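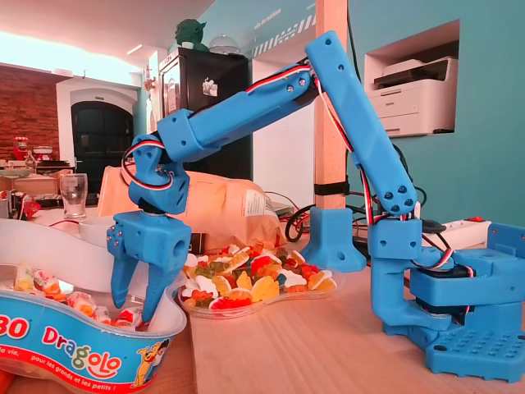

From: Rahel Grabner
To: rutmont-filmtalk
Subject: Re: [filmtalk] the Prurnudach screening, and what to do about the talk afterward

Hi all, hi Essam,

I meant to answer this the same night it came in and then I had a stack of papers to grade, so sorry for the silence. I'm answering in pieces underneath Essam's message and then I go on for a while at the bottom. Get a coffee.

Essam Morsy wrote:

> First, thank you to everyone who came out for "The Bread Road."
> I counted 145 on the door sheet, which for a subtitled documentary
> about bakers in a valley most people can't find on a map is
> pretty wild.

It really is! I was hoping for half that. My whole Intro to Ethnography section came, and yes, they got extra credit, but they also stayed to the end, and the extra credit only required them to sign in. I had one student tell me in the hallway that she called her grandfather afterward to ask how he learned to make noodles. That's worth the popcorn budget all by itself.

> I do want to raise the discussion part. The film is 41 minutes.
> The discussion ran well over an hour. Luzius was very generous
> but by the end he was answering questions that were really
> speeches, and the people in the back rows who had their hands up
> from the beginning never got called on. I think we need a
> moderator with a firm hand, or written questions on cards, or both.

OK so I was the moderator, and I deserve this. I'm bad at interrupting people, especially older people, and the gentleman in the second row had obviously thought a lot about rye. I couldn't find the place to jump in. He doesn't breathe!

I'm fine with cards. I was against them when Heidrun B. suggested them last spring (she'll remember, I was kind of a pain) and my reason was that cards make the whole thing feel like a town council meeting. I still think that a little. What I liked about the Prurnudach evening was when Luzius got asked why he never shows the flood, only the water line on the mill wall, and he went quiet and then told us his mother wouldn't let him film the part of the house where it came in. You don't get that off a card. Somebody asked it with her own voice and he looked at her while he answered.

So what about this: first 15 minutes open hands, then cards. We pass them out at the door with the program. People who hate talking in public get a shot, and whoever is up front has a pile to pick from when things drift. I'd also be thrilled if the person up front was not me.

> Second, the subtitles. I heard from several people that they were
> hard to read against the snow. White letters, white snow. Is that
> the file or our projector?

It's the file. I asked Luzius about it on the drive to the station and he winced, poor man. The print we got is the one he made for the first festival run, and he has a newer one with a thin dark edge on the letters. He just sent us the wrong link and didn't notice until the sledding part came up. He offered to send the good version for the library and I said yes please. Heidrun K., could you let me know whose inbox that should go to? I don't think the library can take a download link from me and I don't want it sitting on my laptop until I retire.

The projector does have its own problem, which is that the fan gets louder as the evening goes on. By the time the women were singing over the dough I could hear it pretty clearly, and I was near the front. We rent from Futurent and they've swapped it once already. I'll ask again, nicely.

> Third, and this is the big one, I'd like us to think about whether
> the October program should be another single film or the shorts
> night we have been putting off. Heidrun Bachmann has the Goossens
> reels ready to go and it seems a shame to let them wait another
> semester.
>
> Essam

Yes yes yes to the Goossens reels. I'll get to that below, it needs more room.
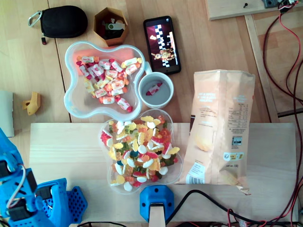

A couple of things about the film itself first, and then October.

I've now watched "The Bread Road" three times, and the thing that keeps changing for me is the narration. The first time I thought there was too much of it. Luzius tells you that his great-aunt is stubborn and then you watch her being stubborn for two minutes, and I thought, well, we've got eyes. But in the room with everybody else I heard it differently. He's talking to her. The English subtitles flatten that out, they say "she" the whole way through, but in the dialect he's using the form you'd use to her face. Luzius explained that it's how people in the valley speak about somebody who has just left the room and might come back in. A couple of my students wanted to know if she was still living when he recorded it, and he said he wrote the narration the winter before and recorded it the winter after, and he didn't change a word. I've been thinking about that all week.

The other thing is the oven. Some of you grumbled (Essam, I heard you) that the shot of the oven being fired is too long. I went back and forth. I've decided I love it. It's long for the same reason that waiting for an oven is long, and the kids are bored in the shot too, you can see one of them drawing in the flour. If he had trimmed it, the loaves coming out would just be loaves coming out.

Where I do agree with the grumblers is the map at the start. An animated line creeping over a pass doesn't tell me anything, and it looks like it came from a different movie. He said a funder wanted it. I'll leave it there.

Also, several people asked for the title of the song at the end. Luzius wrote it on the back of my program and I can't read his handwriting. I've got an email in to him. When I know, you'll know.

Now, October and the Goossens reels.

For the newer people on the list: these are home movies, plus a few that are a bit more than home movies, shot by a family that ran the dry goods store on Mill Street. They came to the college in a steamer trunk and Heidrun Bachmann has been going through them ever since. Parades, a wedding, a lot of dogs, the old bridge going down and the new one going up. There's a school pageant where everybody is dressed as a vegetable. None of it has sound.

Which brings me to my one strong opinion, and I know that I'm going to lose some of you. I don't want piano. I love piano! But the minute you put a rag under a parade it turns into Ye Olden Days and people laugh at the hats. I'd like to try it with people in the room talking. Luzius gave me the idea without meaning to. He said that when he showed his rough cut in Prurnudach, with no sound mix yet, the audience simply talked over it, who that was, whose cow that was, no that's the brother. He said it was the best screening he's ever had.

We could do that. There are people at Rutmont Manor and in the neighborhoods below the campus who remember that store. If we invited them, and set up a couple of microphones on the side aisles, and told everybody at the start that talking is allowed, I think we'd get something good. And we could record it, with permission, and then Heidrun would have names for some of those faces. She told me there are 300 faces in the index marked "unknown woman" or "unknown man." One is marked "unknown man, nice mustache."

Things I haven't figured out:

- Captions or no captions for the people who can't hear the talkers. I think we need live captioning and I don't know what it costs. Does anyone?

- Whether to show the reels in order. Heidrun says the dates on the cans are wrong half the time anyhow.

- Van rides. The last bus up the hill goes at 8:40 and I don't want anyone's grandmother stuck in the lobby.

- The bridge reel has a few seconds where a worker slips. He's fine, he gets up and waves, but I jumped the first time. Maybe a word beforehand from whoever introduces it.

Heidrun B., please shout if I've gotten any of this wrong, or if you had a completely different evening in mind. They're your reels in every way that counts and I'm aware I'm barging in with furniture already picked out.

Heidrun K., is the big room free in October or has the debate team got it again? If it's the debate team I'd rather go to the old chapel and put up with the pews than squeeze into the seminar room. We did that for the puppet film and my knees still remember.

Essam, would you moderate? You were the one who said firm hand. I'll make the cards myself, on good stock, and I'll bring pencils that have points on them.

I'm in my office most mornings, door open, if anyone would rather talk than type.

Rahel

P.S. Somebody left a gray wool scarf on the radiator after the screening. It's on the hook behind my door.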